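Tadalico to open water testing room for Brarstead households

Residents of Brarstead who draw their drinking water from a private well or spring will be able to have it tested in the town from October, when Tadalico opens a testing room behind the old post office.

Until now, samples have had to be posted to a laboratory outside the county, and results have taken up to 30 days. Tadalico expects to return most results within a week.

There are 1468 homes in the parish, and nearly 500 of them are not connected to the mains. Most are on the higher ground north of the river, where pipes were never laid.

"People up there look after their own supply and many of them have done so for decades," said Octavio Mosquera, who manages the Brarstead site. "They have asked us for somewhere close by where they can hand in a bottle and talk to a person about the result."

The standard test covers bacteria, nitrate, lead, iron and hardness, and costs £32 per sample. A second sample from the same address is half price if it is handed in within the same month. Households with a child under one year old will not be charged.

Results will be sent by post or email, with a short note on what each figure means. Where a sample fails, the office will telephone the household the same day and explain what to do next.

Unai Cifuentes, who farms at Tokero and shares a spring with three neighbours, welcomed the service. "We had a bad result two winters ago and by the time the letter came we had been drinking it for weeks," he said. "I would like to test every spring and autumn, and now I can drop it in on the way to the feed merchant."

The room will also take samples from holiday lets and village halls. Landlords should ask for the separate price list. 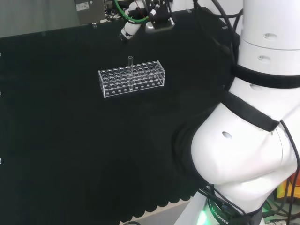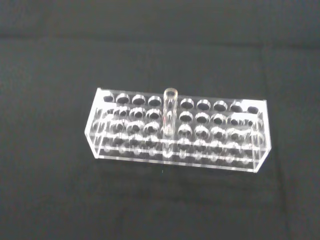 Clear test tube rack on dark fabric, both pictures.

How to hand in a sample

Collect a free bottle from the front desk before taking a sample. Run the kitchen tap for two minutes, fill the bottle to the line and bring it in before 11am on the same day. Jam jars and drinks bottles cannot be accepted.

Please write the address and the time of filling on the label.

Bookings and questions: ask for Nina at the Tadalico front desk, Brarstead.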